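## 4. Primer uso del rizador Ekden

Ha llegado usted al capítulo cuatro, lo que ya la coloca por delante de casi toda la clientela de Drivari. Los tres anteriores trataban de la garantía, del voltaje y de cómo sacar el aparato de la caja sin romper la caja. A partir de aquí se trabaja con calor y con pelo propio.

### 4.1 Antes de enchufar

1. Lávese el pelo y séquelo del todo. «Casi seco» no cuenta. Si al apretar un mechón con los dedos lo nota fresco, siga secando.
2. Desenrede de puntas a raíz con un peine de púas anchas.
3. Aplique protector térmico de medios a puntas y espere a que se absorba. Sirve cualquiera en spray. El de Tutlow huele a melón y hay quien lo considera una ventaja.
4. Coloque la base de silicona sobre una superficie plana, resistente al calor y despejada. El borde del lavabo no es plano, por mucho que lleve años sosteniendo el cepillo de dientes.
5. Desenrolle el cable entero.

> **Precaución.** No use laca antes de rizar. La laca va al final (véase 4.4). Sobre el cilindro caliente se convierte en un barniz que ni el servicio técnico sabe quitar, y lo han intentado.

### 4.2 Elegir la temperatura

El selector tiene tres posiciones y ninguna se llama «máximo», para no dar ideas.

| Posición | Tipo de pelo | Tiempo por mechón |
|---|---|---|
| I | Fino, decolorado o castigado | Lo que se tarda en contar hasta cinco |
| II | Normal | Hasta ocho |
| III | Grueso o muy rizado | Hasta ocho, sin trampas |

1. Mantenga pulsado el botón lateral hasta que se encienda el piloto naranja.
2. Gire el selector hasta la posición I, aunque tenga una melena de yegua. Para la primera vez se empieza por abajo.
3. Espere a que el piloto pase a verde. Tarda 40 segundos, que se hacen largos si una ya va tarde.
4. Pruebe con un mechón de la nuca, por dentro, donde un error solo lo ve la peluquera.
5. Si el rizo se deshace al soltarlo, suba una posición y repita con otro mechón. Con el mismo, no.

**Nota.** El piloto parpadea en rojo cuando el aparato lleva 14 minutos sin moverse, y después se apaga solo. Para volver a encenderlo, pulse el botón una vez. Pulsarlo muchas veces seguidas activa el bloqueo de viaje, que se explica en el capítulo siete y que Haris Dervishi, autor de ese capítulo, defiende con una pasión difícil de compartir.
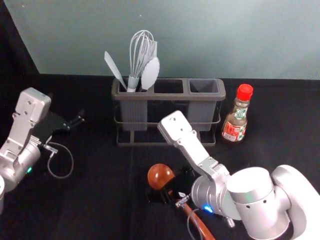
### 4.3 Rizar por secciones

1. Divida el pelo en cuatro partes: dos delante y dos detrás. Recoja tres con las pinzas suministradas. Si ya ha perdido una pinza, bienvenida; se venden sueltas.
2. Póngase el guante. Tiene forma de manopla de títere y nadie está guapo con él, pero las yemas de los dedos lo agradecen.
3. Tome un mechón del ancho de dos dedos. Más grueso no se calienta por dentro; más fino y estará aquí hasta enero.
4. Sujete el rizador en vertical, con la punta hacia el suelo. Enrolle el mechón desde la mitad, alejándolo de la cara.
5. Cuente según la tabla. En voz alta, si hace falta.
6. Suelte el mechón sobre la palma enguantada y déjelo allí, enroscado, hasta que se enfríe. **No lo estire para ver cómo ha quedado.** Ha quedado bien.
7. Repita por detrás y termine con las dos secciones delanteras.

Para ondas sueltas, alterne el sentido de giro entre un mechón y el siguiente. Para rizo de muñeca antigua, gire siempre hacia el mismo lado y asuma las consecuencias.

> **Precaución.** El cilindro no distingue entre cabello y cuello. Deje siempre dos dedos de distancia con la piel. En caso de quemadura, agua fresca del grifo; ni pasta de dientes ni los remedios de su tía.

### 4.4 Acabado

1. Apague el aparato y apóyelo en su base.
2. Espere a que todo el pelo esté frío.
3. Separe los rizos con los dedos. El cepillo, hoy, se queda en el cajón - salvo que lo que buscara fuese volumen de telenovela, en cuyo caso adelante.
4. Laca ligera, a un brazo de distancia, con la boca cerrada.
5. Si las puntas quedan secas, una gota de aceite repartida entre las manos. Lindalva Prado, que probó con nosotros el prototipo, usa el sérum Chauhan. También insiste en que una gota es una gota, y en que ella avisó.

### 4.5 Si algo no sale

- **El rizo cae enseguida.** Mechones demasiado gruesos o acondicionador en exceso. Suba una posición solo después de descartar ambas cosas.
- **Queda una marca en la raíz.** Ha empezado a enrollar demasiado arriba.
- **Huele a tostado.** Apague. No es el aparato.
- **Un lado salió mejor que el otro.** Les pasa a todas las personas con una mano dominante. Cambie la raya de sitio.
- **El piloto no se enciende.** Compruebe el enchufe y después la regleta. Con esas dos cosas se resuelve la mayoría de las consultas que recibimos.

La limpieza del cilindro se describe en el capítulo cinco. Hágala siempre con el aparato frío y desenchufado.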